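The Great Padlock Sort

Wed 1 July

I have been looking forward to writing this one for weeks! If you read my post back in February about the hall closet, you might remember a throwaway line about "the tin." The tin is an old cookie tin that has followed me through three apartments and a house, and it holds every padlock and every small key I have ever owned, found, inherited or been handed by somebody who was moving away. I finally tipped it out onto the table, and I had the best afternoon.

Sixty-three keys. I counted them twice, and I would have bet money on twenty. And eight padlocks, of which exactly two had a key anywhere near them.

Why I even started

I needed one lock. One! We rented a storage unit over at Muston while the back bedroom gets its new floor, and they tell you to bring your own padlock. I stood in the hardware aisle with a two-pack in my hand and thought, no, wait, I have a whole tin of these at home. So I put the two-pack back and went home feeling very pleased with myself, and then spent four hours on something that would have cost me less than a sandwich. No regrets at all.

How I set it up

You want a clear, pale surface for this. Small keys vanish on dark wood and they really vanish on a patterned cloth (ask me how I know). Good daylight helps too, plus a saucer for the keys you've ruled out. I also used:

- a soft pencil, for graphite
- an old toothbrush
- masking tape and a pen for labels
- a cup of coffee, kept well away from the keys

I lined the locks up by size, biggest at the left, and sorted the keys into rough families by the shape of the head: round ones, square-ish ones, the flat stamped kind that come with luggage, and a little heap of mysteries. Sorting by head shape is not remotely scientific, because plenty of round keys turned out to belong to filing cabinets, but it gives you somewhere to begin and it makes the pile look a lot less hopeless.

Then it's just trying them. Pick a lock, go through a family, don't force anything. If a key slides all the way in but won't turn, give it the tiniest wiggle and move on. A bent key is a sad thing and a snapped one is worse. I rubbed pencil lead along the teeth of anything that felt gritty, and I swear by it. Oil feels like the right answer but it grabs dust, and in a year you're back where you started with a sticky lock.

My favorite of the bunch

The little brass one! I'm so fond of it. It has one of those plain rectangular bodies, golden where it's still bright and darker where it has worn, with lettering stamped into the face that is now so faint I can't make out a word of it. Silver shackle, silver key with a round head. I think it came off my grandfather's tackle box, though my sister is convinced it was on the garden gate, and we have agreed to disagree until one of us finds a photo. 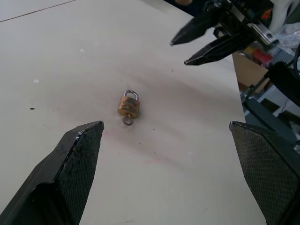 What went where

Once I had matches, every lock got a job or got let go. The brass one is going on the wooden box where I keep letters, which doesn't need locking in the slightest, but it looks so right there.

The big ugly laminated one went to the storage unit. It's scuffed and it weighs a ton and it opens like butter after the pencil treatment. Two middling ones are for the bikes' shed and the side gate, and they're keyed alike, which I had no idea about until the same key opened both. I may have cheered out loud.

There was also a combination lock from Rillik with a strip of tape on the back, and on the tape, in my own handwriting, the combination. Past me was either very trusting or very tired. It works perfectly and now lives in my gym bag, minus the tape.

That left three with no key that fit. I kept one for the kids next door, who want to learn how locks come apart, and the other two went in the scrap metal bucket with a big handful of keys.

The keys I couldn't throw out

Most of the leftovers I could part with easily. Old bike locks, a suitcase that died years ago, a mailbox at an address I barely remember. But I kept seven that I couldn't explain. They look important! One has a long thin stem like it belongs to a clock, and one is so small it can only be for a diary or a music box. They're in an envelope marked "someday," and that's fine with me.

Where it all lives now

The cookie tin has been retired (it's holding cookies, imagine that). In its place I have a shallow Kasten drawer insert with little compartments, which I'd bought for sewing things and never used. Spare keys each get a paper tag with a string, and the tag says what the lock is AND where the lock is. That second part matters so much. "Brass lock" means nothing to me in five years, but "brass lock, letter box, bedroom shelf" is a gift.

I wrote the same list on a card and taped it inside the drawer. If you like that sort of thing on your phone, Wimimeo does a decent job with household lists, but I know myself and I'll look in the drawer first.

Next up is the battery box, and after that the bag of cables. If you have a trick for telling chargers apart, please leave it in the comments, I'm going to need it!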